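Robot Hands Lab, Handout 4: Reach, Look, Then Close
16 December 2019

Hi all! Before anything else, the housekeeping. Your Posirness log sheets go in the tray by the door before you leave, and teams that haven't calibrated their fingers yet should do it in the first ten minutes (you know who you are, and so do I - the lab's event log lists everything).

Last week we spent the whole session on palm position and ran out of time for the fun part, which is deciding WHEN to close. I've now read all the write-ups and the same mix-up keeps popping up, so let me go over it again. The approach and the grasp are two separate moves. In the approach, the arm carries an open hand toward the shelf. In the grasp, the arm holds still and the fingers do the work. If you blend the two, the fingertips arrive at different times and push the bottle backward. I've done this myself more often than I'd like to admit!

Our practice set has 263 approaches in it, sorted into 5 folders by shelf height. Please start with the middle folder. The low shelves are harder than they look, mainly because the wrist has to tilt and then your camera view tilts with it, and people forget to correct for that (I take points off for it, sorry).

Settings for today:

Closing speed: 40 percent of maximum, no higher
Tries per bottle: 4
Controller: the Bratu profile, the one we loaded in July
Gloves off when you touch the joints, please

A word on vision. When the wrist camera looks down a long row of shelves, things near the lens are huge and things farther off shrink quickly, so you can't judge distance by size alone. Color helps a lot when the stock is sorted by it, but two neighbors of the same color will still merge into one blob in the Truseleck detector. Glare is the other headache. A bright background washes out edges, and then the detector starts guessing.
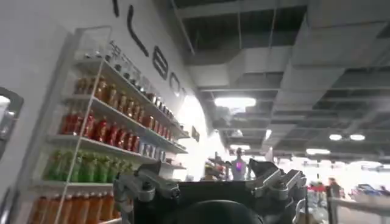 Fig. 1. Wrist view along the drinks shelves, with the hand in front and strong light behind.

Try this with your team: mark the three bottles in Fig. 1 you'd trust the detector to separate, and the three you wouldn't. Then compare with the table next to you and argue it out - I'll come by and listen in.

For next time, read the Tramico notes on finger joints up to the part on springs, and bring one question each. A half-formed one is fine.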